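6. Emptying the washer

Laundry is the chore everyone asks about first, and yes, Salix can do a good share of it now! Unloading a front loader is the part we're happiest with. Folding is still slow going (see section 9).

1. Open the washer door all the way and check that the drum has stopped.
2. Set an empty basket on the floor in front of the door.
3. Choose Unload on the tablet and tap Start.
4. Stay within reach of the stop button for the first 5 loads.

Note: Allow 55 seconds per garment. Sheets take longer, and a twisted duvet cover may need your help.
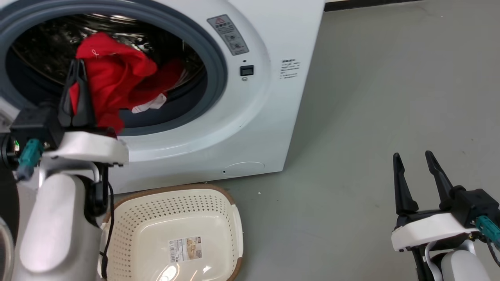
Grip force comes set at 160, and for most cotton loads you can leave it there. Go up in small steps if wet towels slip, and never past 300. One gripper does the pulling while the other stays open and free, as with the red garment coming out of the drum, so keep the space on both sides of the basket clear. Nyokabi Mfaume on our Tudville test team runs mixed loads all day and still gets a kick out of the last sock!

Caution: Long straps and drawstrings can wrap around the fingers. Put these items in a mesh bag before washing.

5. When the tablet shows Drum Clear, spin the drum once by hand and look for small items stuck under the gasket.
6. Tap Done to send the arms back to rest.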